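**Open day at Faltley, 12 May 2018**

I'd been meaning to visit Faltley for ages (friends of mine did the December one and wouldn't shut up about it), so when a space came up I grabbed it! Two trains and a bus that took the scenic route through Stetley, and I still got there early enough for a bad coffee.

I'd pictured a big orange arm behind a cage. What they had going was grippers you hold in your own hand, and you pick things up with them, over and over, at a big white table in the middle of an ordinary office with people getting on with their jobs behind you. I loved it. The objects were all everyday stuff, too, the sort of thing you'd find in anybody's kitchen drawer.

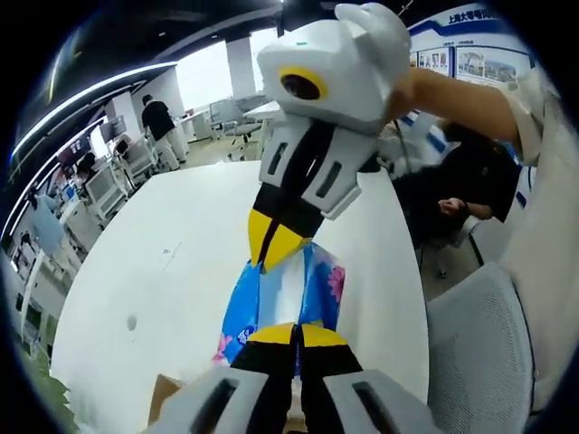 Tissues in the first one, a clear plastic bottle going between two grippers in the second. 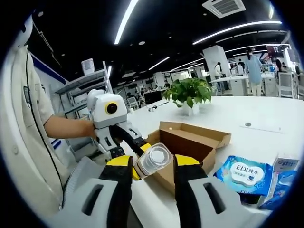
Do you need to know anything about robots to go along?

Not a thing, just book a place and wear comfy shoes, because you'll be standing for most of it.

I had a go myself and my first 3 tries were dreadful. You squeeze far too hard, or you come in at a daft angle and have to back out and start again. By the time my 5 minutes were up I was getting the hang of it and did not want to hand it back. My wrist ached all the way home, mind you!

There was a talk afterwards about the Meron project, which went over my head in places, though I did write down that they'd logged 1198 pick-ups so far and 616 handovers. I've no idea if that's a lot. The next one's in December again and I've already put my name down.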